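I've been meaning to write up the December results for a while, and my inbox tells me a few of you have been waiting (sorry!). So, a pot of tea later, this is what Hanneke Verschueren and I have been up to with Tratley, our method for teaching a robot to put things away on shelves.

The idea goes back further than either of us. Hanneke found it in a 1995 workshop paper that she'd been carrying around since grad school, and the gist is that you don't teach a whole task in one go. You let the robot learn where a move can safely be cut in two, and then you let it practice the halves separately. For a long move like lifting a board over the top of a cabinet, that helps more than I would have guessed, and I was the grumpy one in the room when she proposed it.

We had 1439 demonstrations to train on, which sounds like plenty until you learn how many are me changing my mind halfway through. After cleaning, we ran 149 trials with Tratley and the same number with Hornoteo, our older method, which learns each move as one long piece. Tratley finished 20 more of them. I did a small dance in the hallway — Hanneke pretended not to see.
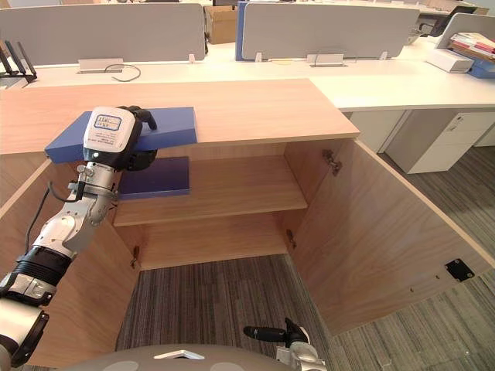 The light-blue board up top, with the navy one on the shelf.

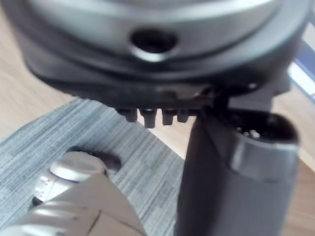 Does splitting a move in two make the robot slower?

A little, because it pauses at the cut to check its position before going on. We think we can shorten that pause, but we haven't tried very hard yet, and for shelf work I'd much sooner have a robot that hesitates than one that hurries.

The failures are where I've spent most of my evenings. Nearly all of Tratley's misses came right after the cut, when the second half started from a pose it hadn't practiced enough. Hanneke wants to collect more demonstrations that begin from slightly bad poses, and I want to try moving the cut a bit earlier (we have a friendly bet on, with lunch at Dekker at stake). We'll run both versions next month, and I'll post the numbers whichever of us ends up paying.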